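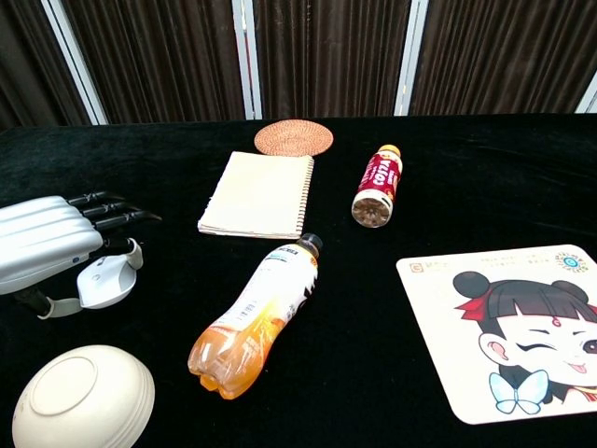 Table clearing at the Sirnden test room in Plalbridge, with the robot hand at left. Photo: Sirnden

MEDIA RELEASE
For immediate use

Sirnden publishes first results from its household chores trial

PLALBRIDGE, November – Sirnden, a developer of robot hands for home and shop work, today publishes the first results of its Fonari trial. The trial asks a simple question: can a machine do the small chores that people do every day without thinking? Our answer for the moment is: some of them, slowly, and with a person close by.

In the trial the robot works at a table covered with black cloth. The objects are ordinary ones, such as drink bottles, a bowl, a coaster, a spiral notebook and a mouse pad. They do not stand in neat rows. A bottle may lie on its side and a bowl may be upside down, as it happens in a real kitchen or behind a shop counter. The robot has to pick up each object and put it in its right place.

The company has now completed 4000 attempts. Bottles gave the best results, also when they were lying down. Flat objects remain difficult. A mouse pad has almost no edge to hold, and the fingers often push it along the cloth before they can lift it. Bowls turned upside down are between these two. The hand can take hold of them, but to turn them over again in the air is a skill which is not yet reliable.

Speed is the other limit. The robot needs some 300 seconds to clear a table that an adult clears in much less time. Sirnden does not think a household would accept this today. For a small shop, where shelves can be tidied after closing, the slow speed may be a smaller problem, and the company will look at this case first.

"We are often asked when the robot will do the dishes, and we prefer to not give a year," the company said. "What we can give is a list of what worked and what did not work, and we will keep this list honest."

The second stage of Fonari will begin after the summer holidays. It adds folding of tea towels and the refilling of a shop shelf, and it will use 600 new objects in many shapes and colours. The partner for the shelf work is Farouk, a grocery business with 2 stores in Plalbridge.

The results, including the failed attempts, are available on request from the Sirnden media office.

About Sirnden
Sirnden develops and tests robot hands in Plalbridge. Fonari is its research program for everyday chores.

Media contact: Sirnden media office, Plalbridge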